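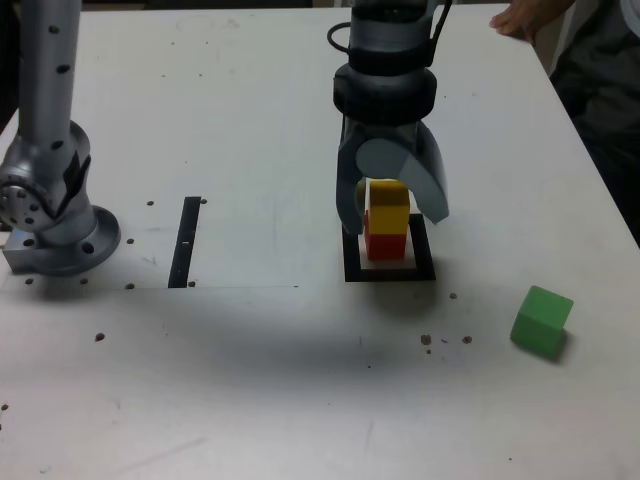
**To:** Lemlem Nigatu, Stetsiuk Fund
**From:** Themis Xenos, Etbridge Adult Reading Program
**Date:** May 2, 2025
**Re:** Second progress report, evening reading classes

This report covers the second period of the grant. The spending table went to your office separately, and Gilang Gunawan has the receipts if you want to see them.

## Enrollment

We planned for 100 learners across the two sites and have reached that number. Etbridge filled first. Dindden was slow to start because the class there began the same week the bus timetable changed, and the last bus back toward the river left before class ended. We moved the start time half an hour earlier and attendance improved within a few weeks.

The waiting list at Etbridge now has 14 people on it. Most of them want the beginner group, which is the group we can least afford to make bigger. Obsa Assefa has offered to run a second beginner group before work hours for people on late shifts. We would like to try this in July if the budget change described below is approved.

## Classes

The beginner groups are working from the phonics binders bought in the first period. The binders are fine for the first half of the course. After that the reading passages get dull and a lot of them are plainly written for children. Adults notice this, and two learners raised it with us directly. Obsa has been replacing the later passages with short pieces on things people have asked for, such as how to read a lease, a school letter, a medicine label and a pay stub. She has written enough of these to cover the last third of the binder. They still need to be proofread and laid out.

The intermediate group at Etbridge has been reading a full-length novel together, a chapter a week. Progress is uneven. Some learners are well ahead and others miss a week and fall behind. Lionel Tapley, who teaches this group, now starts each session with ten minutes of retelling so that anyone who missed a chapter can join in. He reports that the retelling has become useful practice in its own right, particularly for people who read well enough but are shy about speaking.

At Dindden the two levels still share a room. This is not a good arrangement. When one group reads aloud the other cannot concentrate. The library there has agreed in principle to let us use the meeting room upstairs, but there is no elevator and one of our learners can't manage the stairs. The beginner group would therefore stay on the ground floor and the other group would move up. We are waiting for written permission.

## Lending shelf

The lending shelf has been used more than we expected. We bought 300 books for it, mainly short novels, biographies and cookbooks, and added a few donated titles. Learners and their families have borrowed from it 3,392 times since the grant began. Large print goes out most. The cookbooks come back late and sometimes stained, and we have decided not to charge for this.

We made a mistake with the audiobooks. We bought them on disc, and most learners no longer have anything to play a disc on. We won't buy more. The ones we have will go to the Stukuvora care home, where the day room has a player.

## Testing

We test each learner at the start and again at the midpoint. The midpoint tests are finished at Etbridge and partly finished at Dindden. I would prefer to send you the results for both sites together, so they are not included in this report. I can say that nearly everyone tested at Etbridge has moved up at least one step on the scale. The spelling section remains the weakest part for almost all of them.

## Staffing

We lost one classroom assistant in the winter and have not filled the post. Lionel has covered some of the hours and Gilang has covered the rest, on top of the bookkeeping. This can't go on through the next period. The post has been advertised again with the hours split in two, as several people told us they could do one evening but not both.

## Request for a budget change

We ask to move the unspent audiobook money, and what is left of the travel line, into teaching hours. That would pay for the early beginner group at Etbridge through the end of the grant. The total does not change. We would need your answer before we can give Obsa a contract for the added hours.

## Next period

- Finish midpoint tests at Dindden and send results for both sites
- Print the new reading passages
- Get written permission for the upstairs room
- Fill the assistant post
- Open the early group, if approved

Please send any questions to me, or to Gilang if they are about the accounts.

Themis Xenos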